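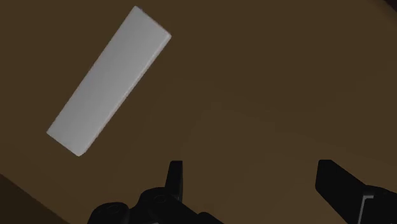 Figure 3. Wrist view in simulation, gripper open, block lying diagonal to the closing direction.

4.2 Fault: missing wrist rotation

Ladi Okafor ran the pick task in the Finik simulator with the block placed at random angles. Of 700 trials, 438 ended with the block held at the lift height. Most of the failed trials had the block turned well away from the closing direction. The arm moved over the block but the wrist did not turn, and one finger came down on the top face.

Olanrewaju Ojo traced the fault to the pose message. The planner sent the block angle in degrees – the wrist controller read it as radians, found it out of range, and kept the last valid value. No error was raised. The log showed a normal move.

The unit was corrected and the controller now stops the arm on any out-of-range angle. In a repeat run of 94 trials, the stop was triggered on purpose in 70 and worked each time. The remaining 24 were normal picks with no finger contact on the top face.

The fix has not been tested on the arm in the Pradville lab. The force limit there is still set by hand.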